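Drarnport Site - Facilities and Services Meeting
Minutes, February

The meeting opened at 9 a.m. The January minutes were accepted with one correction: the Onddale delivery bay door is on the east side.

1. Water billing
The metered supply for the month was 478 cubic meters. The Dritex submeter reading is still missing and will be requested again. No change to the cost split until it arrives.

2. Dining area
Lunch service now ends at 1:30 p.m. Tables are to be wiped down by 2 p.m. Bottle returns were discussed - the deposit crates stay by the rear exit for now.

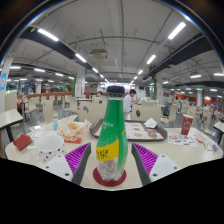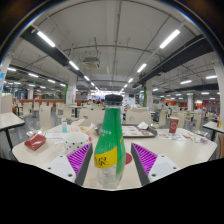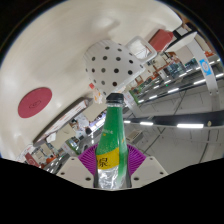 Dining area, table with mug 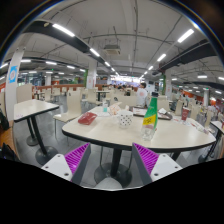

3. Dishwasher contract
Quintana quoted a 33-month service term with a 90-day notice period. The current agreement has a shorter notice period. Facilities will ask for the same price on a 24-month term. Spare rinse arms are not covered in either version.

4. Parking
Line repainting at the north lot is put off until the drain cover is replaced. Onddale drivers have been using the visitor spaces before 8 a.m. A notice will go to their dispatch office.

5. Other business
The second-floor thermostat reads over 9 degrees high. Work order open, part on back order. Badge readers at the loading dock will be offline from 6 to 7 p.m. during the update.

Actions
Submeter request to Dritex - Accounts
Revised quote from Quintana - Facilities
Parking notice to Onddale - Front office

Meeting closed at 10:15 a.m.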